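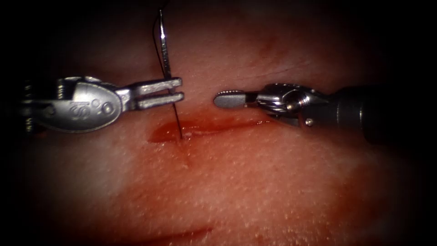
Dear friends at the Varela Fund,

25 Mar 2018

Thank you, once again, for your patience with us over the summer shutdown. It's been a busy stretch at Dirside and I'm very pleased to say most of the news is good.

As you'll remember, the idea behind Grinel is that a surgeon sits at the console and sutures by remote control, and we record every movement of both instruments so the software can learn the task from the demonstrations. We promised you 1000 recorded stitches by now and we have 1266 - a lovely surprise, and all credit to our surgeons, who kept coming in after long days in theatre.

The slower part has been labelling. Each stitch has to be marked up by hand (where the needle goes in, where it is passed across, where the thread is pulled through) and so far 479 are finished. We'd hoped for more. Two people checking the same recording don't always agree on when one step ends and the next begins, so we stopped for a fortnight and rewrote the guide, and things have gone along more happily ever since.

We also learned that the tidiest demonstrations aren't always the most useful. The model needs to see a surgeon let go of a needle and take a better grip, so we've started keeping those recordings too.

Spending is on budget, apart from 2 storage drives we hadn't planned for. The Memham team will begin their own recordings next, and our full results should reach you in September.

Warm regards,
The Grinel project team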